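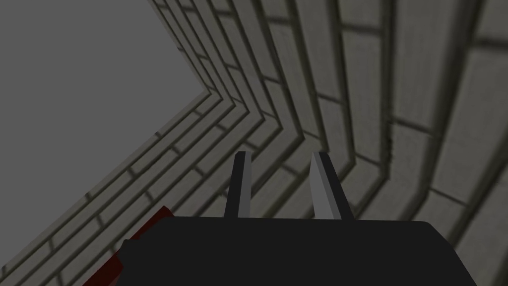
Fig. 7. Two stone-brick walls meeting at an angle.

Section 7: Walls and corners

By now you have a plot on your plan, with the north arrow set and the ground levels typed in. Now the fun starts! Walls are what make a plan feel like a real place, and Mamby is at its very best when you start putting them up. Give yourself a quiet hour and a cup of tea for this section, and don't be afraid to knock things down again.

Before you start

You will need your plot saved under its own name, your measurements (in metres, please) and the Stone and Brick pack switched on in the Materials drawer. If the pack is greyed out, go back to Section 2 and put in your library code.

Drawing your first wall

1. Open the Build tab and choose Wall. The pointer changes to a small cross.

2. Click once where the wall begins, move along, and click again where it ends. A dotted line shows the length as you go.

3. Type the height in the box at the top right and press Enter. Garden walls look good at 1.8, but do try a few!

4. Pick a surface from the Materials drawer and drop it on the wall. Stone brick, rubble, flint and plain render are all in the first row.

5. Press S to save.

Note: surfaces go on one face at a time. Hold Shift as you drop to cover both faces together.

Turning a corner

This is my favourite part of the whole program. Lots of planners only let you build at right angles, and real gardens hardly ever oblige. Old plots lean and bend with the lane, and you can follow every bit of that.

6. Click the end of your first wall. A round handle appears.

7. Drag away from the handle in the direction you want. The angle is shown beside the pointer, and you can type your own if you know it.

8. Let go. The two walls join along a single upright edge.

9. Open Corner and choose how the courses meet. Run Through carries the rows straight round, Quoins puts larger blocks up the edge, and Plain leaves each wall to end on its own.

10. If the rows don't line up, click Match Courses. If they still look out, check that both walls have the same base level.

Caution: changing the base level after you have added gates or niches will move them. Finish your corners first.

Note: very sharp corners (the handle turns orange) can leave a thin sliver of stone at the top. Tick Trim Caps and it tidies up nicely.

Getting the stone to look right

A freshly built wall can look a bit too perfect, so have a play with the Weather slider. A little goes a long way. I keep mine low for new builds and push it well up for anything meant to be old, then add moss along the shady side. The Scale box changes the size of the blocks. If your wall looks like a castle when you wanted a vegetable patch, bring the scale down!

11. Set Scale first, then Weather, then Mortar.

12. Walk round the wall in Eye Level view. Arrow keys move you, and the mouse turns your head.

13. Try the sun at different times of day. In December a tall south wall throws shade over far more of the plot than you might expect, and it is much nicer to find that out on the plan.

Caution: Mamby does not check whether a wall will stand up. For anything you mean to build, and above all for walls holding back soil, talk to a builder before you order stone.

How many walls?

A plan can hold up to 147 walls. The Pidthorpe sample garden in your Plans folder is a lovely one to poke about in, with a bent orchard wall and a sunken yard. Save a copy before you change it.

If something goes wrong

Message 647 means that two walls are lying on top of each other. Choose Find Overlap, delete the shorter one and carry on. If a surface shows as plain grey, close the Materials drawer and open it again.

Next: Section 8, Gates, arches and steps.

Mamby Garden Planner guide, written by Anil Kulkarni. Last updated 27 February 2020. © Dirkstead Software. Contact us | Back to top

Reader comments

chettiar_plot: Match Courses has saved my sanity. Could we have a dry stone option with no mortar at all?

Anil Kulkarni: Set Mortar to zero and use Rubble, it's pretty close! A proper dry stone set is on my list.

Hedgebottom: Step 7, my angle box won't take decimals. Am I missing a setting?

Anil Kulkarni: Go to Preferences, then Units, and tick Fine Angles. I'll add that to the page, thank you.

Wren M: Spent all evening in the Pidthorpe garden moving the sun about and never drew a single wall of my own. Lovely stuff.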